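Clitanik Boot Weights
README, last edited June 19, 2023

A table of football boots and what they weigh on a kitchen scale, as opposed to what the box says they weigh. It began as an argument between Aiguo Cui and Zixuan Lu over a pair of Dallettis and has got rather out of hand.

What's in it

One file, boots.csv, with 116 rows. Each row is a single boot, left or right, because the two are seldom the same and we got tired of averaging them. There are 46 models, mostly firm ground, with a thin scattering of indoor shoes that Zixuan insists are boots.

Columns

maker - as printed on the tongue
model - as printed on the box, minus the exclamation marks
size_uk - half sizes written as 8.5, never 8 1/2
side - L or R
claimed_g - the maker's figure, blank if they were too shy to give one
measured_g - ours, laces in, insole in, studs clean
worn - yes or no
notes - free text, occasionally bitter

How the weighing was done

Each boot went on the scale twice and we kept the second reading. If the readings differed by more than 2 g we started again. Mud was removed with a brush and a knife. Worn boots had a night by an open window first, for the sake of everyone in the flat.

Makers like to quote a weight for one size and leave you to guess which. Where we know it, it's in the notes. Where we don't, please don't work out a percentage from claimed_g and send it to us in capital letters.

Known problems

The Drernus rows before February were weighed with the spare laces still stuffed in the toe. They are marked "laces" in the notes and read about 6 g heavy.

Zou changed the soleplate on one model and kept the name, so it appears under two weights. Both are right.

No goalkeepers' boots. We don't know any goalkeepers well enough to ask.

Using it

Do what you like with the table, but say where it came from. Corrections are welcome if they come with a size, a side and a reading - "feels lighter than that" has been tried. Send them to Aiguo, who answers eventually.
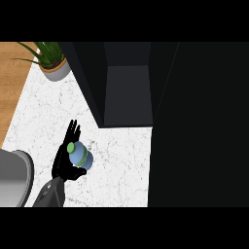 Render: black robotic hand with a small blue bottle, marble worktop.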